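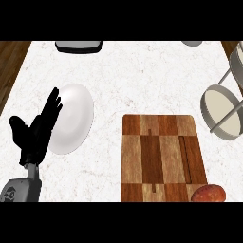 White marble, seen from above

The Duchess Opens the Terminal

8 min read

The letter from the palace said the Duchess of Tistier would be with us for 43 minutes, and Usa Srithong read it out to the whole newsroom, which was me and the man fixing the radiator.

"Somebody worked that out," she said. "Somebody sat in a room and decided forty would be rude."

"Or forty-five would be a commitment," I said.

She pinned it to the board over the tide tables. It was January, and the harbor at Tinberg had a skin of ice on it out to the second buoy. The new ferry terminal stood at the end of the quay with brown paper taped over its doors. It had been finished, according to the town, in the fall. I had been inside twice since then and both times there was a man on a ladder looking up into a hole.

I had covered four royal visits by that point and I didn't believe in them. I don't mean I was against them. I mean I couldn't find the part where anything happened. A car pulled up, a person got out, a cloth came off a plaque, and in the next day's paper I wrote that the town had been delighted. I never asked the town. I'd written the word "delighted" so often that I could type it with my left hand while I ate.

Usa owned the paper by then. Her uncle had left it to her along with a boat she couldn't sail, and she'd sold the boat. She wanted something different this time.

"Find out what it costs," she said.

"They won't tell us what it costs."

"Then find out who won't tell us."

So I spent a week on the phone. The palace press office told me that expenses on the ground were a matter for the host. The town told me that since the invitation had come from the ferry company, I might try Dreßler. Dreßler had built the terminal and would run the boats to Goko, and a pleasant young man there told me they'd sent no invitation. They had understood that the Duchess invited herself. He said it was an honor.

"Invited herself how?" I asked.

"Through the proper channels."

"Which channels are those?"

I could hear him turning a page. "I'd have to come back to you," he said, and he never did.

What I had at the end of the week was one number, and I'd gotten it by accident. A woman in the town finance office, thinking I was someone else, told me the carpet had come in at 4,000 and did I want it billed before or after.

"After what?" I said, and she hung up.

"That's a lot of carpet," Usa said.

"It might not be carpet. It might be a thing they call carpet."

She liked that, but she wouldn't print it. One number from a woman who thought I was someone else wasn't a story to her, and she was right, though I argued for most of a morning.

I took the early boat over to Goko to see what they made of it on the other side. It was the old boat, with the wooden benches and the heater that smelled of hair. Goko is where the terminal was supposed to matter. People there cross for the hospital and the high school and to buy anything bigger than a chair, and for eleven winters they'd been waiting in a shed with no door. I thought I'd find them angry about the carpet. I wanted them to be angry about it. I had the paragraph half written.

The woman who ran the store gave me coffee and asked if I'd met her.

"Met who?"

"The Duchess. You must meet them all, in your job."

I said I'd stood near a few.

"What are they like?"

I said they were like people who were about to be somewhere else. She laughed, but she'd expected a better answer, and she went back to pricing batteries. On the wall behind the register there was a photograph of the Duchess's grandfather getting off a boat onto the Goko jetty, holding his hat on with one hand. He looked seasick. Someone had framed it well.

"That was my mother's," she said, without turning around. "She's the one holding the rope."

There was a hand at the edge of the picture, and a rope.

"Did he do anything for the island?" I asked.

"He was sick behind the fish house. They named it after him." She put a sticker on a pack of batteries. "No, he didn't do anything. What would he do?"

I asked her about the shed, and about eleven winters, and whether it bothered her that the paper came off the terminal doors only when someone with a title was coming to walk through them. She thought it over longer than I'd have liked.

"It got them off their backsides, didn't it?" she said. "You wrote about that shed. I read it. I read it every time."

I'd written about it six times. I drank the coffee and missed the noon boat arguing with her, and then had to sit in the shed.

The day of the visit the temperature came up a little and everything dripped. They'd let in 213 people by ticket, and the rest stood behind a rope on the quay. The carpet was a carpet after all. It was dark green and ran from where the car would stop to the terminal doors, and it was soaked, so that when the mayor walked along it to practice he left a line of pale footprints that slowly filled back in.

Usa had come herself, in her uncle's coat. She stood beside me with her hands up the sleeves.

"What time do you have?"

"Ten past."

"She's late."

"She's not late until she's here," I said. "They start it when the car door opens."

"Is that true?"

"I have no idea."

A brass band from the high school played the anthem, stopped, waited, and played it again with a few of them having lost heart. Then the car came along the quay very slowly, and the Duchess got out of the wrong side.

It was a small thing. The carpet was on the left and she opened the door on the right, herself, and stepped down into about two inches of slush in a pair of gray shoes. The mayor was holding out his hand to the other side of the car. For a moment there was just her, standing in the wet with no one to greet, facing the rope and the people who didn't have tickets.

I've gone over what she did next a good many times. She could have walked around the back of the car. A man in an earpiece was already on his way to walk her around it. Instead she went straight up to the rope and asked a boy with a trombone case why he wasn't in the band.

"I got thrown out," he said.

"What for?"

"I don't come to practice."

"Well," she said, "that would do it." And she stayed there and talked to him about it.

Usa had her notebook out. I didn't. I was looking at the man in the earpiece, because I wanted to see whether he was surprised. That was the whole question, as far as I was concerned. If it was arranged, he'd be calm. If it wasn't, he'd be sweating. He had a face like a shut drawer. He looked at his watch once and that told me nothing, as anyone would.

She did the rest of it then, in the order on the sheet. The mayor spoke about gateways. The man from Dreßler, who turned out older than he'd sounded, spoke about 1,277 square meters of heated floor, and a few people near the front looked down. The Duchess pulled a cord and the cloth caught on a corner of the plaque, and she yanked it, hard, the way you would a stuck blind. Then she drank half a cup of tea, looked through a window toward Goko, which was in fog, and said she could almost see it. She couldn't have. She was back in the car by a quarter to one.

"Was that forty-three?" Usa asked.

"I didn't start the clock."

"You said the car door."

"I was looking at the other door."

We walked back to the office along the harbor. The ice had gone soft and gray and there were gulls standing on it who seemed to be reconsidering. She wanted the boy with the trombone as the lead. I said we'd been had. I said there was a room at the palace where people sat and thought up wrong sides of cars, and that in some other town last month there had been another boy and another rope.

"Do you know that?"

"No."

"Can you find out?"

I called three papers that afternoon. One had her visiting a cheese plant in November, and she had gotten out on the carpet side. One had her at a school, where it had been raining and she went in by the back. The third editor said he honestly couldn't remember, that she'd been very nice and his mother had cried, and why, what had she done to us?

"So?" said Usa.

"It's not conclusive."

She wrote the story herself. It was a decent piece, and she didn't use the word "delighted." She used the boy's name and left out his getting thrown out of band, which I thought was the best part, and she left out the heated floor entirely. I wrote a separate item on page five about the tea and the plaque, and put in a line about the carpet with no number next to it, only that it was green and that the town had declined to discuss it.

The woman from the store came over on the first boat of the new timetable. I know because I was in the terminal, checking whether the floor was warm. It was, over by the ticket window, and near the doors it wasn't. She had a flat parcel under her arm for the framer's on Church Street. She'd cut Usa's picture out of the paper, the one with the slush, and she wanted to know if we had a better print of it, one that took in more of the left side, because her nephew had been standing there and all you could see of him was his elbow.

I said I'd look in the files. She asked me how long that would take, and I said a couple of days, and she sat down on one of the new seats and got out her sandwich to wait for the boat back.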